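Pre-Strike Picket Site Inspection – Condori Distribution Center, Gate 2
Comments by the picket safety steward, February

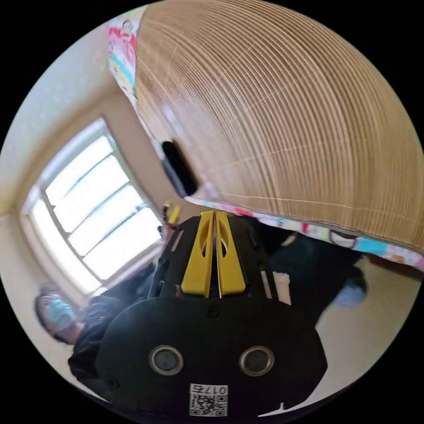

Corrugated cardboard, ridged face.

1. Sidewalk clear for pedestrians: YES. Width 91 inches at the bus stop.
2. Driveway crossing marked: NO. Repaint before first shift.
3. Burn barrel distance from fence: FAIL. Move to the Jerard Street side.
4. First aid kit stocked: YES. Gloves low – reorder.
5. Sign poles: PASS. 215 checked, no exposed staples.
6. Portable toilet contract (Gandero): signed, delivery at 5:30 a.m.
7. Strike line phone list posted: NO. Local 696 office to supply.

Reinspect items 2, 3 and 7 before pickets go up.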